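Natadwood Picking Planner
Simulation software and planning help for small produce packers

Hi, I'm Tuva Holmgren. My brother Stellan and I make the Natadwood Picking Planner, and if you're reading this page you've probably had a quote for a robot cell land on your desk and felt a bit sick. We've been there! We used to run a packing line ourselves, and the first arm we bought was the wrong length with the wrong fingers on it. So now we sell the thing we wish we'd had: a simulated cell you can try out on screen before you sign for a real one.

What you get

The planner runs on an ordinary office computer. You pick an arm and a gripper from the library (19 grippers at the moment, Stellan keeps adding to it), bring in the shapes you handle and let it try the pick. You can move the arm's mounting, swap the fingers, change the opening width and run the same pick again. Every run goes into a log you can hand to whoever is quoting for the job, and integrators love that, or at least Khalil Masri at Skulent does — he now asks for the log before he'll visit.

Lumpy shapes are where most of our customers start. A carton is easy to plan for. A pepper has shoulders and creases, and the width the fingers need depends on which way round it's sitting. We also keep a plain cube in the library for checking your arm setup first, and please do use it, it saves a lot of head scratching later.

What it costs

The license is $400 a month, and you can stop whenever you like. Most people keep it for 4 months or so, which takes them from the first rough idea to a signed order. If you'd like us to model your own produce, that's $66 per shape, and we'll want a few pieces in the mail or a decent 3D scan.

Budget for the rest too. Fingers wear out, and guarding always costs more than you'd think. Britt-Marie Nyberg at Aasen put her spare fingers on the same purchase order as the arm and I now tell everyone to copy her. Ask about lead times early as well, particularly if you need to be picking by March.

A few views from the planner:
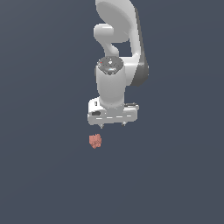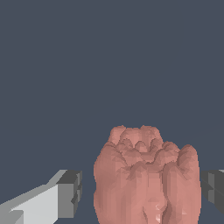
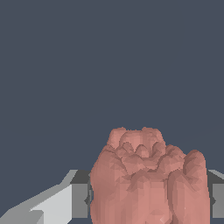
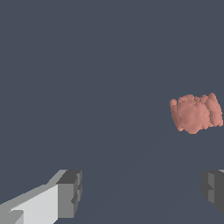

What it won't do is tell you how your fruit bruises. We get asked this every week! You can compare finger shapes and approach angles all day long, but for bruising you need real produce and a real gripper, and most suppliers will lend you one for a couple of weeks if you ask nicely. Do that before you pay a deposit. Mitra Bakhtiari, who handles our support, has a short checklist for loan trials and will happily send it over.

It also won't pick the arm for you. I know some people want a big green button, but you know your line and we don't.

Ordering

Licenses go out by email, normally the next working day. The Jarerham office is open for demos if you'd like to sit down with us and bring your floor plan — paper is fine, we have a scanner and plenty of coffee. Use the contact form and say roughly what you pack and how many shifts you run, and Mitra or I will write back.

Prices checked 16 Dec 2018.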